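Back-to-school offers at the Penry Centre

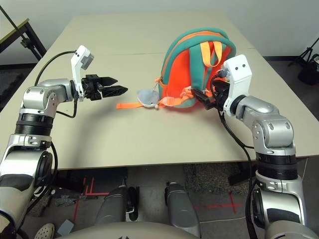 The Penry Centre's student and family offers start again in August, and card holders can use them at any participating store until the end of September. You will need a valid Penry card, either the Student Card or the Family Card, and you will need to show it before the sale is rung up. Children's bags are included for the first time, so a small backpack in bright orange with teal-green trim counts toward the offer in the same way as shoes, uniforms and stationery. Sale items are not included unless the store says so on the shelf label.

How to get a card

Cards are issued at the customer service desk on the lower level, next to the Clundusthorpe Road entrance. Bring photo ID and something that shows your enrollment, such as a class schedule or a fee receipt from this year. For a Family Card, bring a school letter for one child. There is no charge for the first card. A replacement card costs $2.

If you already have a card from last year, you do not need a new one. Take it to the desk and it will be renewed while you wait. Cards that have not been renewed will stop working when the new offers begin.

The desk opens at 9 a.m. Lines are usually shortest before 11 a.m.

Parking

Student Card holders get 2 hours of free parking per visit in the Cerham lot. Scan your card at the exit gate – not at the entrance – and the time will be taken off your total. The free time can't be carried over or split between visits. The upper deck is closed for resurfacing for part of August, so please follow the signs to the ground level.

Gift card drawing

Everyone who gets or renews a card in August can enter the drawing for one of 40 gift cards. Entry forms are at the desk. One entry per card. Winners will be contacted by email and have until the end of September to collect.

Student jobs

Several stores are hiring for evenings and weekends. Openings are listed through Hiretix, and there is a link on the Jobs page of our website. Please apply there and not at the desk, as desk staff can't accept resumes.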